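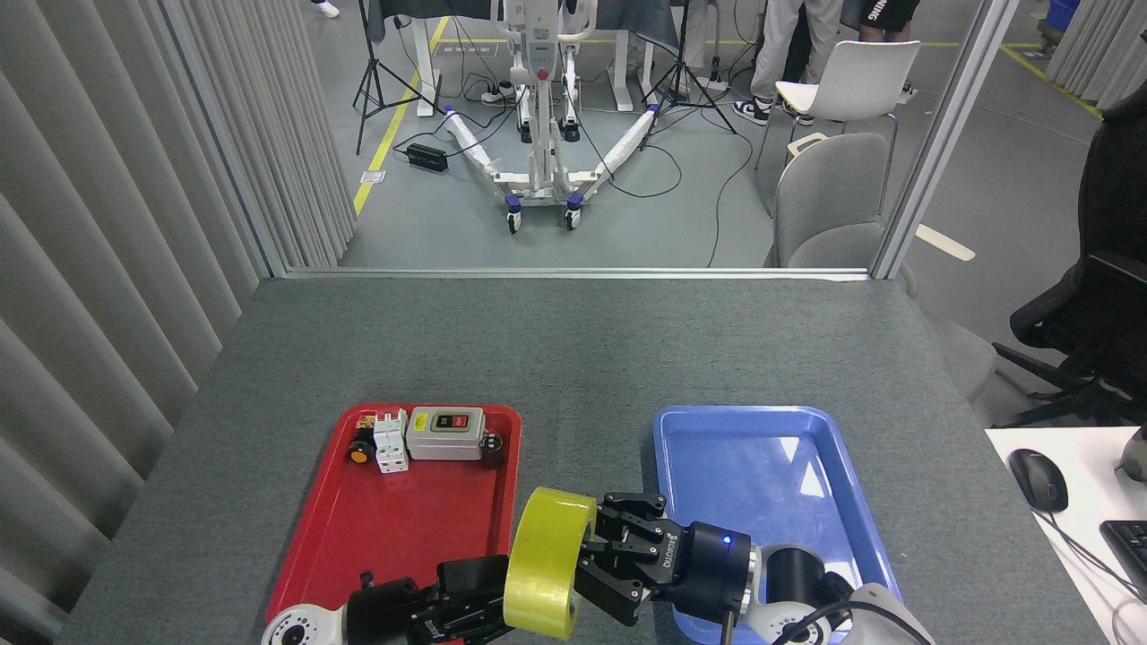 Two arms are a lot harder than one, according to Venla Mäkelä, because the minute you have a second arm you have to teach both of them some manners, and she would sooner see a builder spend a whole winter on that than add another motor.

Winter is just when the work got going at Rullura, the shared workshop on Setiawan Street in Holtden, where a two-armed sorting project called Purnemia has been coming along since January. Members got a long look at it at the open evening on Jun 13, 2022, and a good many of them stayed well past the time the lights are supposed to go down (the coffee held out, which helped).

The idea is an easy one to explain, even if the building of it has been slow. Every shared workshop ends up with odd parts that people have pulled out of old panels and meant to put away. Purnemia is meant to pick those parts out of one tray and set them down in another, so that a person can come by later and carry them to the right drawer. Yusri Lau, the member leading the build, has put 29 evenings into it so far and says he has enjoyed nearly all of them, with the exception of one in spring that went entirely to a loose connector.

"I thought the small things would give us trouble," Lau said. "The knobs and the little round pieces. And they do, some days! But I've spent more time on the roll of packing tape than on anything else, since it will roll if you let it and it's wider than you'd like."

Lau has kept a practice log in a school notebook, and on the evening before the open house he ran 100 tries with a mix of parts. In 70 of them the part ended up where it was supposed to go. He read the figure out to the room himself and then spent a good while talking about the ones that went wrong, most of which he puts down to the arms waiting on each other when either one could have gone ahead. 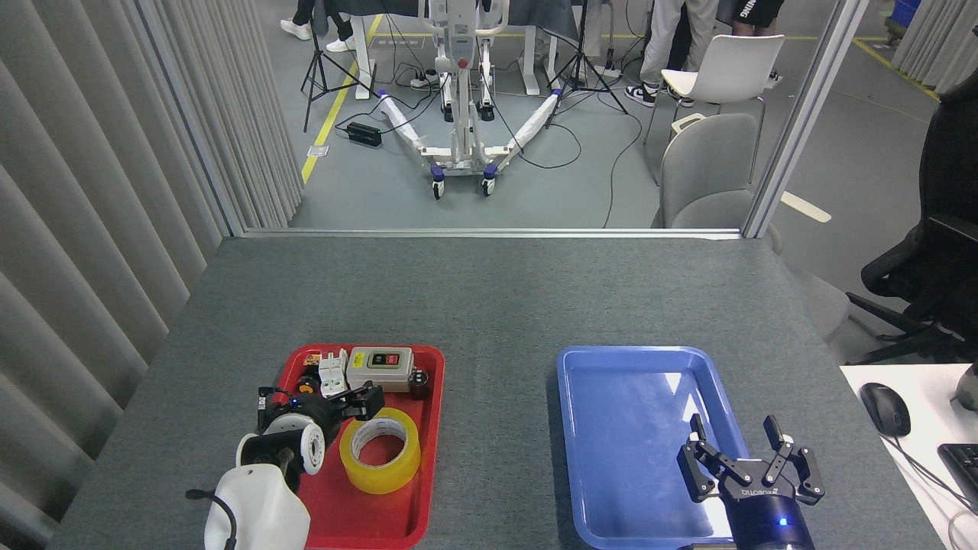
Lau's next job is deciding what order the parts should go in. At present the program goes for whichever piece it is surest of, and that can leave the awkward ones for last, when he would like to have them out of the way early. A full load makes the problem plain enough: with the switch box and the white terminal block toward the back of the red tray, the tape lying on its side up front and nothing at all in the blue one, there are several sensible places to start, and members had opinions about every one of them. One camp wanted the big pieces moved first to clear some room. Another thought the small ones ought to go before they could be knocked into a corner. Lau wrote both down and promised to try them in turn.

Mäkelä, whose remark about manners drew a laugh, also asked whether the two arms might pass a part between them when one can't reach. Lau said he would love to get to that, but he wants the plain version steady first, and he would rather not name a date.

Rullura now has 179 members, and any of them may come and help with Purnemia on the regular project evenings. No experience with robots is needed. Lau says he is especially short of people who are patient with cables, and of anyone who likes writing things down neatly, his own notebook having reached the stage where only he can read it. Donations of old switches, knobs and breakers are welcome too, provided they have been taken out of service, and can be left in the box by the front door with a note saying what they came out of.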